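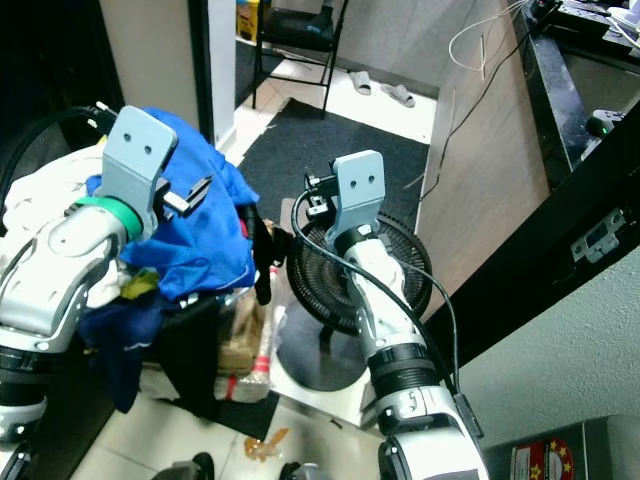 Where Do Our Old Clothes Go?
Final project report, Hoi-yan Chou and Roscoe Whitlock
2025-11-29

So our topic changed twice before we got here. We started out wanting to do something on fast fashion, but that was way too big, and then Roscoe cleaned out his closet in March and we got talking about donation bins. The closest one to campus is on Morkley Street, and neither of us had any idea what happens to a shirt once you let go of the handle!

We did a survey first. I wrote the questions and Roscoe stood outside the library with a clipboard (he's braver than me). We asked people when they last got rid of clothes, where they took them, and why they picked that place. Most people told us they just went wherever was closest. A lot of them also said they felt bad about throwing out stained stuff, so they put it in the bin anyway and hoped for the best. I have done this too.

Then we visited 2 thrift stores, Macaraeg and Sendent. Macaraeg was super friendly and let us look at the sorting room in back. They check zippers and armpits first – gross, but it makes sense. Sendent only had time for a short chat at the register, and I wish we'd called ahead.

The hardest part was the writing. Our first draft was 2000 words over the limit and we had to drop the whole section on shoes, which I'm still kind of sad about. If we did it again we'd ask about kids' clothes separately, as parents gave us really different answers from everybody else.

Survey questions are on the next page.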